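3. Building and Using the Paired Grippers

3.1 Setting

We wanted to know how far two people could get with a pair of hand-held grippers built in a shared workshop and used at home. The Flergate workshop gave us bench space on Tuesday evenings, a printer that was free more often than we had any right to expect, and a drawer of leftover hardware. Everything else in the project, which we call Skekow, took place in ordinary rooms. Folding clothes was our first choice of task, and we are still delighted with it! A garment has no fixed shape, it slips, it hides its own edges, and anyone who has folded one can tell at a glance when a fold has gone wrong.

The two hand units share one basic design: a dark housing with a grip and a pair of yellow fingers at the front. Langat worked out the finger shape over three rounds of drawings. The first round had straight tips that did well on towels and badly on anything padded, and the later rounds moved toward a notched tip that takes hold of a raised fold more easily. The slot in each finger was cut to save weight — a small change on paper and a very welcome one to the wrist by the end of an evening.

3.2 Handling a padded jacket

Most of our early practice was on thin cotton. Padded clothing is another matter, and we think it is the most interesting part of this section. The filling pushes back against the fingers, so the operator has to close on the shell fabric and gather it before lifting. Figure 3 shows the jacket work, done on a bed with other clothes heaped beside it.

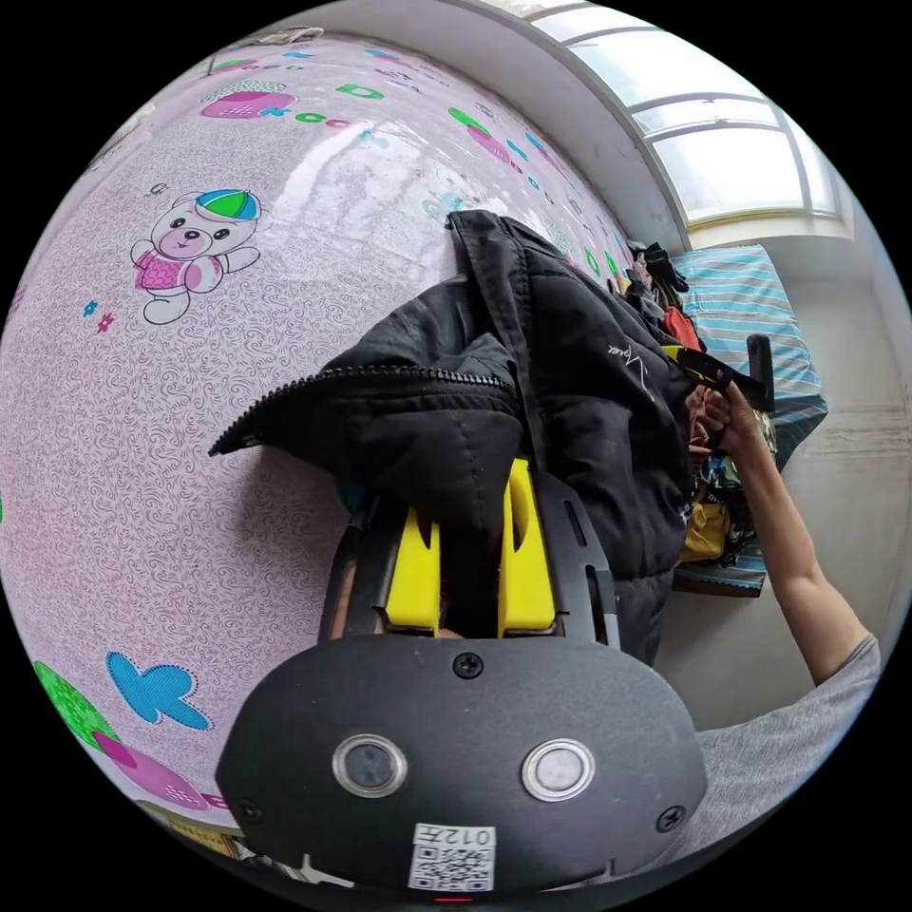 Zippers deserve a paragraph of their own. A closed zipper acts like a stiff rod sewn into a soft sheet, and it decides where the garment will bend whether the operator likes it or not. Dobre found that lining up the first fold with the zipper made the rest of the job far calmer. We had planned to leave zippered garments for later work, and we are glad we gave in and tried them early.

Each trial began with the garment laid out by hand and ended when the operator was satisfied or gave up. We set a limit of 20 minutes per sitting, as tired hands start to twist the housing and the grip suffers. Across the whole study we logged 31 sittings in October, all of them by the two authors. 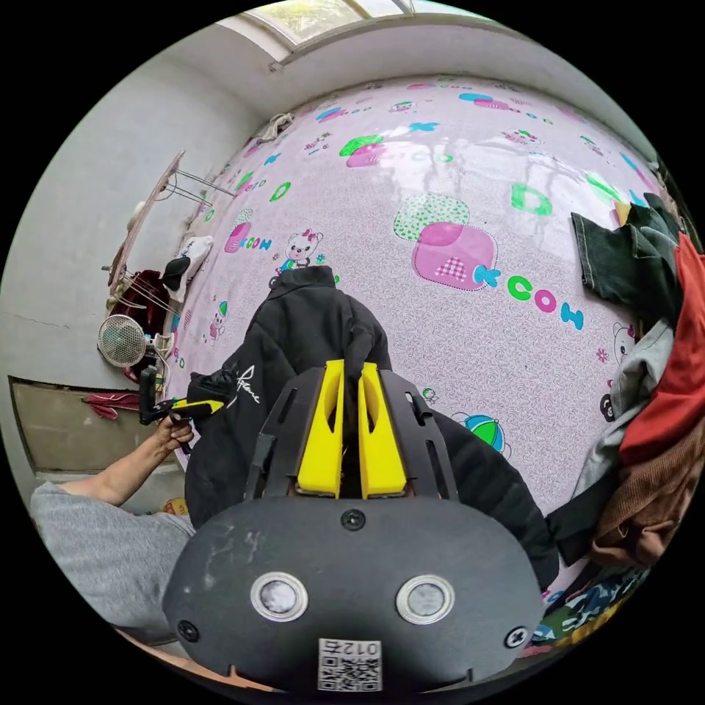
Reach turned out to be a bigger concern than grip strength. On a wide, low surface the operator leans, and the far hand ends up working at the limit of the arm. We tried kneeling, standing and sitting sideways. Kneeling gave the steadiest wrist, and a folded towel under the knees is strongly recommended. Our bench tests at Flergate had missed this completely; the bench there is at elbow height and everything on it is close.

3.3 Two hands at once

Using both units together is where the build really comes alive. One hand pins an edge while the other gathers, and after a few sittings the split between them begins to feel natural. It helps to bring the second unit in from the side so that the two sets of fingers do not meet head on, which in our early sessions cost us a chipped tip and a good deal of laughter.
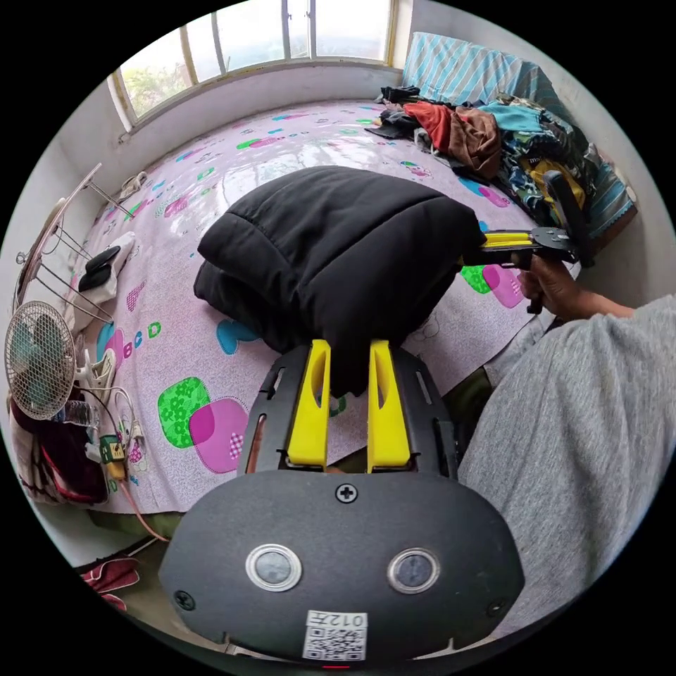
We kept the notes short. After each sitting the operator wrote down the garment, the order of the folds and any slip, and Usman, the small logging script we wrote for the project, stored the entry under the sitting number. Slips on padded fabric came mostly at the start of a lift, when only one layer had been caught. Closing a second time before lifting cured most of them.

3.4 Changes for the next build

Two changes are already under way. The grip will be 30 mm longer to suit larger hands, and the screws on the housing will all take the same driver, a wish that came up every single time we opened one on the kitchen table. The new parts are being cut to the Drirnden pattern described in Section 2, and the finger mounts stay as they are so that old and new fingers can be swapped between units.

Figure 3. Jacket handling with the hand-held grippers during the home sessions.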